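Drikus Hand-Held Gripper – Setup and Care
Supplied by Plasulel

The Drikus is a two-finger gripper worked by hand and used singly or in pairs. The fingers are driven through a pivoting linkage and close on replaceable pads. Each unit ships with fitted pads, one spare set, a hex key and a zero gauge. The Semov wall charger is sold separately.

Before first use

Charge the unit fully, then squeeze and release the grip 12 times with nothing between the fingers. Travel should be even from fully open to fully closed. If the fingers hesitate at the same point on each stroke, check the rails for packing residue before adjusting anything else.

Setting the zero

Place the gauge between the fingers and close the grip until both pads touch it. Hold for 5 seconds. The status light turns green when the zero is stored. Repeat after every pad change – new pads are slightly thicker than worn ones, and the old value will read as a partly open jaw.

Slim objects show up a poor zero sooner than anything else. A chopstick held near one end puts a turning load on the pads, and a small error in finger alignment lets it swing. 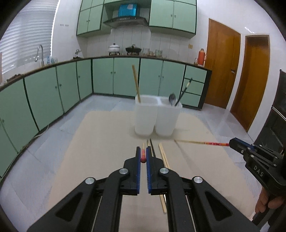 To correct alignment, loosen the pivot screws a quarter turn, close the fingers on the gauge and retighten evenly, left and right in turn. Do not use thread locker on the pivots. When two grippers are used together, set both in the same session and with the same gauge.

Pad replacement

Inspect pads every 800 cycles and replace them at 3,000, or earlier if the surface is glazed or an edge has lifted. Peel the old pad from the tip downward. Clean the finger with isopropyl alcohol, let it dry, and press the new pad on from the base up. Leave overnight before loading.

Cleaning

Wipe the rails with a dry, lint-free cloth. Oil is not needed and will collect flour, salt and dust in kitchen work. Pads may be washed in place with a damp cloth and mild soap. The gripper is not sealed and must not be rinsed.

Service parts

Pad set, pivot screw kit and zero gauge are stocked under the Drikus name. The Ifans carry case holds two grippers with the fingers closed. Linkage arms are replaced by Plasulel only – return the complete unit with its gauge.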